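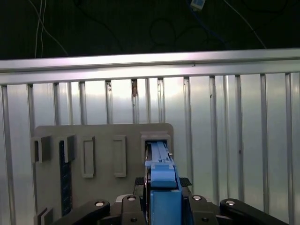 The slow half of the job

Search articles, issues, authors Go

At ten to six in the morning the Wikström building in Plurnitthorpe is mostly dark, and the robot on the test line is already working. It picks up a blue part, brings it to a gray board on a ribbed metal wall and pushes it upright into a slot. Then it backs off and goes for the next one.

For eleven years Holger Fagerlund did that by hand. He is the senior fitter on the line, and he still comes in before the day shift, though now he starts at a desk with a cup of coffee and the list of faults from overnight.

"I used to know what kind of day it would be from my thumbs," he says. "By December they were bad every year."

Wikström does contract assembly and testing. Its biggest customer, Wemico, sends in parts that have to be seated in a slot, checked and pulled out again before they ship. The parts fit tightly, as they should, and a person doing the work pushes with the thumb and the heel of the hand. On a normal shift a fitter would seat 200 of them. The robot, put in by an integrator called Eliris, seats 400 between evening and morning, and it takes its time over each one.

The push itself was never the hard part to automate. The Eliris technicians spent most of their first month on the approach: how the gripper closes on the part from both sides, how hard the pads squeeze, what the arm does when the part meets the edge of the slot a little off center. A fitter feels that and shifts his wrist without thinking. The robot had to be given a limit on force and a small search movement, and both had to be tuned on the floor. Fagerlund was asked to sit in. He ended up seating parts for them over and over while they took notes.

"They wanted to know why I turned it a little at the end," he says. "I didn't know I did."

The line had 37 employees before the robot and has 37 now, but the jobs are different. Two fitters moved to incoming inspection. One trained as a cell operator and got a raise. Another took a transfer to packing, did not like it, and left in the spring. The company has promised no layoffs tied to the robot for 5 years. Some on the floor trust that more than others do.

The night shift changed most. It used to be a group of six with its own radio station and its own lunch hour. Now two people cover the whole hall, and they spend a good part of the night walking. Several of the older workers turned down the night premium after the change. The pay was the same, they said, but it was lonely.

Stops are the other complaint. When the robot can't seat a part within its force limit it puts the part aside and carries on, but after three misses in a row it stops and waits for someone. In the beginning that happened several times a night. Now a whole week can go by with one or two. Fagerlund checks each rejected part himself, and most turn out to have a burr or a bent fitting that a strong thumb would have forced past. Wemico has asked for those records every month.

He has mixed feelings about the work he does now. There is more reading in it, and more phone calls. He misses being finished at the end of a shift, with a full rack to look at. He does not miss the wrist brace, which is still in his locker – he wore it for two winters.

A second cell is planned for the other side of the hall. Management wants it to run in the daytime, next to people, and the fitters have asked to be in the room when the layout is drawn. The first meeting was held in the canteen after the early shift. Fagerlund brought a tape measure.

Contact the editors | Subscriptions | Copyright, all rights reserved | Back to top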